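플타노 종이컵 & 뚜껑 세트 두 달 사용 후기

커피 머신을 들이고 나서 제일 많이 바뀐 게 뭐냐고 물으면 저는 종이컵이라고 대답해요. 머그컵이 예쁘긴 한데 아침마다 들고 나가려면 결국 뚜껑 있는 컵이 필요하더라고요. 텀블러는 세 개나 있는데 셋 다 씻기 귀찮아서 찬장에 누워 있고요 ㅋㅋ 그래서 플타노(Flaltano) 종이컵 세트를 주문했고, 두 달 꼬박 써 본 이야기를 적어 봅니다. 제 돈 주고 산 거예요!

구성과 가격

무늬가 섞여서 오는 혼합 세트로 골랐어요. 컵 53개에 흰색 뚜껑이 같이 들어 있고, 배송비는 2,000원 따로 냈습니다. 용량은 8온스라 라떼 한 잔이 딱 맞게 들어가요. 아이스로 얼음까지 꽉 채워 드시는 분이라면 좀 작을 거예요. 저도 여름엔 얼음을 몇 개 빼고 마셨어요.

무늬가 랜덤이라 걱정했는데 이건 괜한 걱정이었어요. 저는 주황색이랑 흰색이 섞인 컵이 제일 마음에 들어서 그것부터 꺼내 쓰다가 금방 동났고(아껴 쓸걸...), 베이지색 쪽은 차분해서 손님 오셨을 때 내기 좋았어요. 큼직한 갈색 잎사귀 벽지 앞에 두면 베이지가 은근히 잘 어울려요. 공구가 굴러다니는 작업대 위에서도 주황색은 눈에 확 들어와서 컵을 못 찾는 일이 없고요.

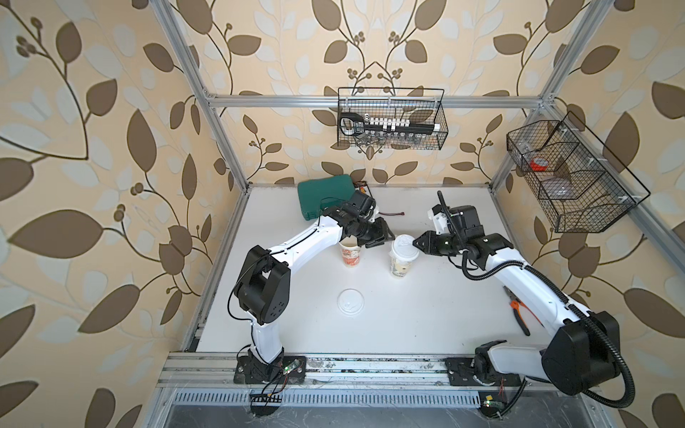
뚜껑은 어떤가요

솔직히 컵보다 뚜껑 때문에 재구매를 고민하게 됐어요. 엄지로 한쪽을 먼저 누르고 테두리를 따라 한 바퀴 꾹꾹 돌려 주면 딸깍 하는 느낌이 나는데, 이 느낌이 나면 가방 옆주머니에 꽂고 지하철 계단을 내려가도 안 샜어요. 문제는 그 딸깍이 한 번에 안 올 때가 있다는 거! 급할 때 위에서 손바닥으로 쾅 누르면 반대쪽이 들려요. 저는 그렇게 하다가 흰 셔츠에 한 번 쏟았습니다. 한 손으로 닫는 건 포기하시고 컵 허리를 꼭 잡고 닫으세요.

전에 쓰던 칼토우(Kaltow) 컵은 뚜껑이 훨씬 뻑뻑했어요. 닫고 나면 든든한데 열 때마다 컵이 찌그러져서 설탕 한 번 더 넣으려면 큰 결심이 필요했거든요. 플타노는 열기는 편한 편이에요. 저처럼 마시다가 꼭 시럽을 추가하는 사람한테는 이쪽이 맞아요.

뜨거운 커피 담았을 때

갓 내린 아메리카노를 담으면 처음 잠깐은 손이 뜨끈해요. 못 잡을 정도는 아닌데 손이 예민하시면 컵홀더 하나 끼우시는 게 좋아요. 같이 사는 올리비아(Oliwia Malinowska 아니고 Malinowski예요, 이름 틀리면 혼나요)는 그냥도 잘만 들고 다니더라고요. 종이 냄새는 첫 모금에 살짝 났는데 라떼에서는 전혀 못 느꼈고, 녹차에서는 좀 거슬렸어요. 차 드시는 분들은 참고하세요.

한 시간 넘게 담아 둬도 바닥이 눅눅해지진 않았어요. 다만 반나절 방치한 컵은 이음매 쪽이 물러져 있어서 그건 바로 버렸습니다. 하루 종일 홀짝홀짝 드시는 분이면 역시 텀블러가 낫겠죠.

아쉬운 점

뚜껑 보관이 애매해요. 컵은 겹쳐서 봉지에 쏙 들어가는데 뚜껑은 봉지를 한 번 뜯으면 자꾸 흩어져서 책상에도 하나, 싱크대에도 하나 이런 식이에요. 봉지에 지퍼만 달아 줬어도 별 반 개는 더 줬을 거예요. 그리고 무늬를 골라서 살 수 있으면 좋겠어요. 주황색만 한 묶음 팔아 주세요, 제발요!

별점은 5점 만점에 4점이고요, 다 쓰면 같은 걸로 한 번 더 시킬 생각이에요. 다음엔 12온스도 같이 담아 보고 얼음 넉넉히 넣은 후기도 올려 볼게요.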